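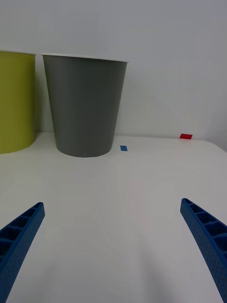 파란 집게손가락 너머로 회색 통과 연두색 통이 놓인 작업대.

로봇 팔이 들어온 회사에 취재를 간다고 하니 주변에서 다들 비슷한 걸 물었다. 사람이 몇 명이나 잘렸대? 나도 그게 궁금해서 갔으니 할 말은 없다. 그런데 막상 분류실에 들어가자마자 들은 첫마디는 "거기 서 계시면 팔이 멈춰요"였다. 바닥에 노란 선이 그어져 있었고 내 왼발이 그 선을 넘어가 있었다. 얼른 발을 뺐더니 팔이 다시 움직였다. 첫인상치고는 꽤 민망했다!

타누이(Tanui)는 오래 쓴 사무기기와 소형 가전을 받아서 고칠 건 고치고, 못 고치는 건 부품으로 나눠 되파는 회사다. 내가 간 곳은 그중에서도 마지막 단계, 작은 부품을 종류별로 나누는 방이었다. 나사, 스프링, 플라스틱 걸쇠, 이름도 모를 고무 조각들. 하루에 이 방을 지나가는 부품이 1,000개를 넘는다고 한다. 예전에는 이걸 전부 사람 손으로 했다. 하얀 작업대 앞에 앉아서 집고, 보고, 통에 넣고, 또 집고.

지금은 그 자리에 피스터(Fister)라고 부르는 팔이 서 있다. 납품한 업체는 아미츠(Amitz)인데, 직원들은 그냥 "피스터 씨"라고 부른다. 누가 시작했는지는 의견이 갈린다. 끝에 달린 파란 손가락은 안쪽이 사다리처럼 칸칸이 비어 있다. 만져 봐도 된다기에 전원을 내린 상태에서 눌러 봤더니 생각보다 말랑했다. 나는 로봇 하면 무조건 쇳덩이를 떠올리는 사람이라 조금 놀랐다.

분류실에서 제일 오래 일한 사람은 레오노르 토레스다. 이 방에서만 5년을 보냈고, 손목 보호대를 양쪽 다 차고 지낸 기간이 그중 절반쯤 된다.

"처음 얘기 나왔을 때요? 싫었죠. 당연히 싫었죠. 설명회를 한다는데 저는 안 간다고 했어요. 가면 박수를 쳐야 할 것 같아서."

그래도 결국 갔고, 맨 뒷줄에 앉아서 질문을 제일 많이 했다고 한다. 고장 나면 누가 고치느냐, 느리면 누구 실적에서 깎이느냐, 우리는 어디로 가느냐. 마지막 질문에는 그날 답이 없었다. 답은 두 달 뒤에 나왔다. 분류실에서 일하던 네 사람 가운데 두 명은 수리반으로 옮기고, 두 명은 남아서 팔을 보는 걸로 정리됐다. 해고는 없었다. 다만 수리반으로 간 사람 중 한 명은 새 일이 맞지 않아 석 달을 채우고 그만뒀다. 이 얘기를 할 때 토레스의 말이 좀 느려졌다.

"회사에서는 그걸 자동화 때문이라고 안 쳐요. 본인이 사표를 썼으니까. 근데 저는 쳐요."

남은 두 사람이 하는 일은 내가 상상한 것과 많이 달랐다. 나는 커피 한 잔 들고 기계를 구경하는 모습을 그렸는데, 실제로는 앉을 틈이 별로 없었다. 통이 조금만 밀려나도 팔은 원래 있던 자리에 부품을 놓는다. 통이 거기 있든 없든 그렇다. 그래서 토레스는 아침마다 통의 위치부터 잡는다. 회색 통은 재사용 부품, 연두색 통은 다시 검사할 부품이다. 작업대에 붙은 파란색과 빨간색 표시도 무심코 떼면 안 된다. 청소하던 신입이 하나를 긁어 떼는 바람에 오전 내내 자리를 새로 맞춘 적이 있다고 했다. (그 신입은 지금도 걸레를 들고 작업대 앞에 서면 토레스를 한 번 쳐다본다.)

분류 정확도는 요즘 97퍼센트다. 숫자만 들으면 훌륭한데, 나머지 3퍼센트가 고스란히 사람에게 온다. 게다가 그 3퍼센트는 하나같이 고약한 것들이다. 둘이 엉켜 버린 스프링, 투명한 걸쇠, 기름이 묻어 손가락에서 미끄러지는 나사. 쉬운 건 팔이 다 가져가고 어려운 것만 남으니까 사람의 하루가 더 빽빽해졌다는 얘기가 나온다. 예전에는 머리를 비우고 손만 움직이는 시간이 있었다. 라디오를 듣고, 저녁에 뭘 해 먹을지 궁리하고. 토레스는 그 시간이 그립다고 했다. 손목은 확실히 덜 아픈데 저녁에 머리가 아프단다.

이 부분을 운영 책임자 카니니 오골라에게 그대로 물어봤다. 좀 방어적으로 나올 줄 알았는데 의외로 한숨부터 쉬었다.

"도입 계획서에 그 항목이 없었어요. 속도, 오류율, 전기료, 다 계산했는데 사람이 얼마나 피곤해지는지는 칸이 없더라고요. 제가 쓴 계획서니까 제 잘못이죠."

오골라는 올해 1월부터 교대 방식을 바꿨다. 재검사 통을 한 사람이 종일 맡지 않게 하고, 오전과 오후에 자리를 바꾼다. 작업 기록을 모으는 클라니스(Clarnis)라는 프로그램도 손을 봤다. 원래는 팔이 멈출 때마다 담당자 이름이 같이 찍혔는데 이제는 시각과 부품 종류만 남는다. 이름을 빼 달라고 한 건 직원들이었다. 토레스 말로는 이름이 찍히던 시절에는 다들 팔을 세우기를 꺼렸다. 뭔가 이상해도 그냥 지켜보다가 통 하나를 통째로 다시 분류한 날도 있었다. 이름이 빠지자 정지 버튼을 누르는 횟수가 늘었고, 다시 분류하는 일은 줄었다. 듣고 보니 당연한데, 당연한 걸 바꾸는 데 반년 가까이 걸렸다.

나는 염치 불고하고 재검사 일을 잠깐 해 봤다. 토레스가 옆에서 봐 주는 조건이었다. 걸쇠를 하나 집어 들고 금이 갔는지 안 갔는지 한참을 들여다보는데, 금 같기도 하고 그냥 사출 자국 같기도 했다. 결국 물어봤더니 토레스는 보지도 않고 손톱으로 한 번 튕겨 보라고 했다. 소리가 다르단다. 튕겨 봤다. 나는 모르겠던데 토레스는 금 간 거라고 했다. 팔은 이걸 아직 못 한다. 아미츠 기술자가 와서 이 손톱 얘기를 듣고 수첩에 한참 적어 갔다는데, 토레스는 그게 내심 찜찜했다고 한다.

"내가 아는 걸 다 가르쳐 주면 그다음엔 뭐가 남나 싶잖아요. 그래서 수당을 달라고 했어요."

받았느냐고 물으니 받았다고 한다. 많지는 않고, 액수는 안 알려 줬다. 대신 기술자가 올 때마다 자기 근무 시간에서 따로 빼서 계산해 준다는 점을 꼭 써 달라고 했다. 그래서 쓴다.

점심은 분류실 옆 휴게실에서 같이 먹었다. 수리반으로 옮긴 직원도 와 있었는데 이쪽은 만족도가 꽤 높아 보였다. 프린터를 뜯어서 종이 걸림을 잡는 법을 밥 먹는 내내 설명해 줬고, 우리 집 프린터 증상까지 상담해 줬다(급지 롤러를 닦으라고 했다). 같은 방에서 일하던 사람들인데 한쪽은 새 기술이 생겼다며 신이 났고, 한쪽은 남의 실수를 골라내는 기분이라고 하고, 한 사람은 이 자리에 없다. 자동화가 일터를 어떻게 바꾸느냐는 질문을 들고 갔는데, 사람마다 돌아온 답이 달라서 수첩이 뒤죽박죽이 됐다.

4월에는 옆방에 팔이 하나 더 들어온다. 이번에는 설명회 전에 직원들이 먼저 질문을 모으기로 했고, 토레스가 그걸 정리하고 있다. 목록을 살짝 보여 줬는데 첫 줄이 "통 위치는 누가 정하나요"였다. 그 밑에는 의자 높이 얘기가 있었고, 그 밑에는 라디오를 다시 틀어도 되느냐는 질문이 두 번 적혀 있었다.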